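3.2 How people talk about their first loaf

I'll own up straight away that I didn't set out to study first loaves. I wanted to know why people give up on sourdough, and I had a nice tidy list of questions about flour and oven heat. Then Rafferty Lindgren read through my first batch of replies and pointed out that nearly everyone had skipped my questions and gone off on a long story about the very first thing they baked (usually a brick, often eaten anyway!). So I threw out half the form and started again.

We wrote to 300 home bakers in Pukach and Holloway and heard back from 271 of them, which cheered me up no end. Of those, 58 had stopped baking by January. I rang as many of the stoppers as would pick up, mostly in the early evening, and let them ramble.
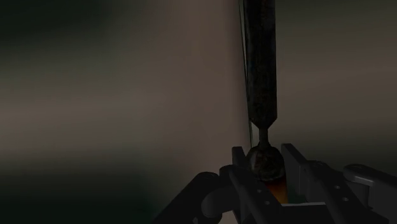
Figure 4

What struck me on those calls was how little the bread itself came into it. People talked about the starter as a chore, like a pet they'd been lumbered with, and about feeling guilty each time they opened the fridge. One woman in Holloway had kept hers going for her sister's sake and was plainly relieved when it went mouldy. The keen bakers had bad loaves too, and plenty of them, but they told those stories as jokes – and they'd nearly always told them to somebody else before me. I come back to this in the next section, where I look at who they were baking for.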